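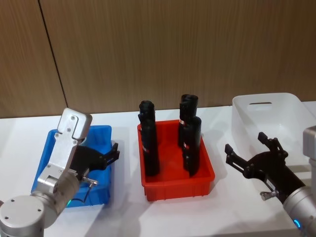
Tiempo de lectura: 3 minutos

Quiénes somos

Bevville es una empresa de clasificación y preparación de piezas pequeñas. Recibimos material suelto de fabricantes y distribuidores, lo separamos por referencia, lo contamos y lo devolvemos en cubetas listas para montar o para vender. Empezamos con un solo cliente y una mesa prestada. Hoy ocupamos una nave de 375 metros cuadrados y somos 12 personas en plantilla.

Qué hacemos

La mayor parte del trabajo consiste en pasar piezas de una cubeta a otra siguiendo una orden. Dicho así parece poco, pero un lote mal separado para una línea de montaje entera, y por eso nos lo encargan fuera. Trabajamos con tornillería, tapones, casquillos, tubos cortos y componentes de plástico. No aceptamos producto alimentario ni químico.

Cada pedido entra con una hoja que indica la referencia, la cantidad y el color de cubeta. El azul y el rojo son los colores que más usamos en mesa. Los asigna el responsable de turno al abrir la orden y no cambian hasta que se cierra. Las cubetas son de plástico, abiertas por arriba. Las piezas cilíndricas largas se colocan de pie siempre que la altura lo permite: se cuentan de un vistazo y no ruedan al mover la cubeta.

Las mesas

Usamos tableros blancos en todos los puestos. Sobre blanco se ve enseguida una pieza caída, una rebaba o una mancha de aceite, y la limpieza entre un lote y otro se hace con un paño. La norma es sencilla: en la mesa solo está lo que pide la orden abierta. El material pendiente espera en la estantería de entrada y el terminado sale a la de expedición el mismo día.

La sala de preparación está revestida de panel con veta de madera en tono marrón cálido. Venía así cuando alquilamos el local y decidimos conservarla.

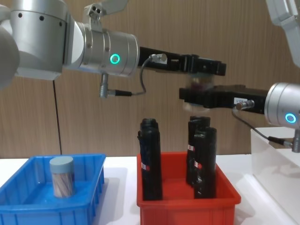
Puesto de trabajo con tablero blanco en la sala de preparación.

Nuestros servicios

Pasar es el servicio de trasvase y recuento. El cliente envía sus piezas en caja o a granel y las recibe en cubetas con la cantidad acordada. El pedido mínimo es de 40 cubetas.

Kong está pensado para lotes grandes, a partir de 3000 piezas por referencia. Incluye pesaje, muestreo y un informe de incidencias por lote.

Predow es el almacén de cubetas preparadas. Guardamos el material ya clasificado y lo enviamos según el calendario de cada cliente. El inventario se revisa completo en marzo, mes en el que los plazos de entrega pueden alargarse dos días.

Cómo trabajar con nosotros

Antes de dar precio pedimos una muestra de cada referencia y, si existe, el plano con las medidas. Hacemos una prueba de separación y enviamos la oferta por escrito. Las cubetas pueden ser nuestras o del cliente; en el segundo caso conviene que sean todas del mismo modelo, porque las de distinto fondo no apilan bien.

Las visitas a la nave se conciertan por teléfono o mediante el formulario de contacto.

Página actualizada: 27 jun 2019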